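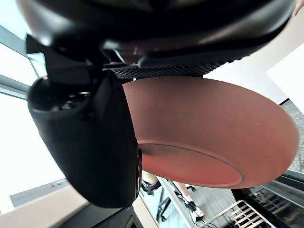
Where should a bowl be kept when it is used every day?

A bowl in daily use should be kept between knee and shoulder height, close to the place where it is filled or washed, and in a stack low enough that any bowl in it can be lifted out with one hand under the base.

Chapter 5
Bowls and Where They Go

Chapter 4 dealt with flat things: plates, trays, boards and lids. Flat things are easy to store because they stand on edge or lie in a pile and take up little more room than their own thickness. Bowls are harder. A bowl holds a good deal of empty space, and that space has to be stored along with it unless something else can be put inside. Most of this chapter is about making use of that space without chipping the rim or making the shelf a nuisance to use.

By the end of the chapter you should be able to name the parts of a bowl, judge how high a stack can safely go, choose a place for bowls in a room that was not built as a kitchen, and write a short put-away plan that another person can follow.

5.1 The parts of a bowl

Four words are used throughout. The rim is the upper edge. The wall is the curved side between the rim and the base. The base is the part the bowl stands on, and the foot ring, if there is one, is the raised or grooved circle on the underside of the base. Not every bowl has a foot ring. Mixing bowls of thin metal often have none, while many serving bowls have a deep one.

The underside is worth looking at before anything else is decided. A deep foot ring keeps the base clear of the table, but it also sits on the inside of the bowl beneath it in a stack, and if it is rough it will leave marks there. Run a finger around the ring. If it catches the skin, put a cloth or a sheet of paper between that bowl and the next.

The wall decides how well bowls nest. A wall that flares widely lets the next bowl drop well down. A wall that rises almost straight holds the next bowl up near the rim, and a stack of such bowls gets tall quickly and tips easily. Bowls of two different shapes should not share a stack, even when they happen to fit. The fit is usually tight at one point, and that point takes all the weight.

5.2 Looking at the room

Before choosing a shelf, look at the room as a whole. Many of the rooms in which people store and use dishes were planned for something else. A hall, a classroom or an office with a desk in it may end up holding a full set of bowls, and the habits of a kitchen do not always carry over.
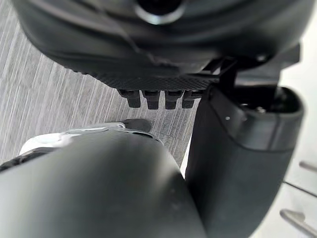

Figure 5.1 In the same room as the photograph that opens the chapter.

Start with the window. A ledge under a window looks like a free shelf and is often used as one, but it is a poor place for bowls. It is usually narrow, it gets knocked when the window is opened, and plastic left in strong sun can fade or grow brittle. Keep the ledge clear and put the bowls on an inside wall.

Next, consider the tables. A table is a working surface, and a bowl left on it is in the way of the next job. In this book we use the term "resting place" for a spot where a thing may stand for a few minutes, and "home" for the spot where it stays. A table may be a resting place. It should not be a home.

The floor needs a word too. A bowl dropped on carpet may survive, and the same bowl dropped on tile may not, so bowls that break should be handled over the softer floor where there is a choice. Nothing that will hold food should be set down on either one, even for a moment and even upside down.

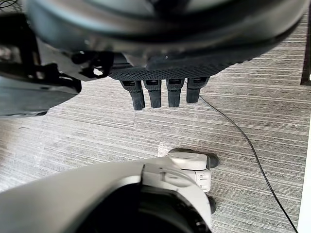 Figure 5.2 Close above the floor.

5.3 A case to work with

The case used in the rest of the chapter is the meeting hall at Romthorpe. The hall has one long room, a sink in the passage and a tall cupboard at the far end. When Brenda Escobar took over the running of the hall in April, the cupboard held about 100 bowls in no particular order. Large bowls stood on small ones. The bowls used every morning were on the top shelf, and those used only for the yearly supper were at waist height.

She made two changes. The everyday bowls came down to the middle shelf in stacks of five, and the supper bowls went into crates at the bottom, wrapped and labeled. The top shelf was left for light things that do not break. Malachy Corrigan, who washes up there, asked for one more change, and it was made: a bare space the width of two stacks at the left end of the middle shelf, so that clean bowls could be set down before being sorted.

That bare space is easy to lose. People see an empty piece of shelf and fill it. At Romthorpe a strip of tape marks its edge – a cheap answer, and one that has lasted.

The plan for the cupboard is given in full in Section 5.6, with shelf heights. Section 5.4 comes first and covers lifting and carrying. Have two bowls of the same size within reach as you read it, one to hold and one to leave on the table, as the directions refer to both.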